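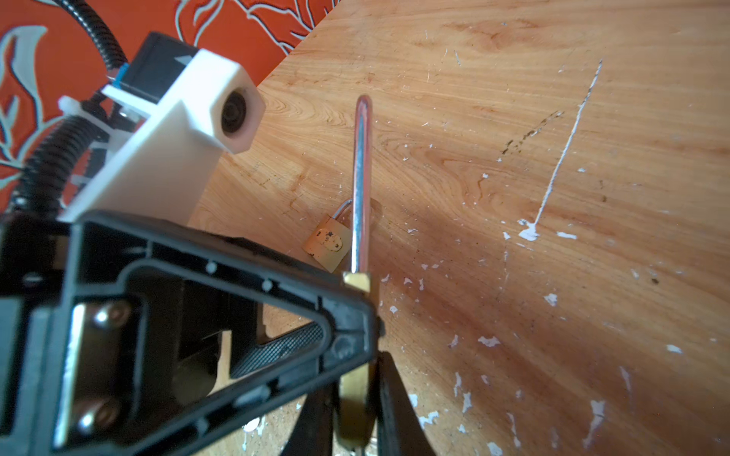 What is a tiebreak in tennis?
A tiebreak is a special game that decides a set when both players have won six games each.

Sports > Kids' Guides > Tennis > Scoring

Home Sports Science History Quizzes

By Adjoa Annan, June

A tennis match is divided into sets, and a set is divided into games. To win a set, a player normally needs six games and a lead of at least two. A score of 6-4 ends the set. A score of 6-5 does not. If the player who is ahead wins the next game, the set ends at 7-5. If the other player wins it, the score is 6-6 and a tiebreak is played.

How points are counted
In an ordinary game the points are called 15, 30 and 40. In a tiebreak they are called one, two, three and so on. The first player to reach seven points wins, provided the lead is at least 2 points. At 7-6 play continues. It can end at 8-6, 9-7 or any higher score with the same gap.

Who serves
The player whose turn it is to serve starts the tiebreak and serves one point. The opponent then serves two points. After that, each player serves two points in a row until the tiebreak is over. The first point is served from the right side of the court, and the next from the left.

Changing ends
Players switch ends of the court after every six points. Sun and wind can affect one end more than the other. The score is added up to find the right moment: at 4-2, six points have been played, so the players switch.

How it is written down
A set won in a tiebreak is recorded as 7-6. The loser's tiebreak points often follow in parentheses. If Yaa beats Bernice 7-6 (5), Bernice scored five points in the tiebreak and Yaa scored seven.

Longer tiebreaks
Some matches replace the final set with a match tiebreak. It is played to ten points, and the winner must again lead by two. Serving and changing ends work the same way.

Words to know
Set: a group of games.
Serve: the shot that starts a point.
Opponent: the player on the other side of the net.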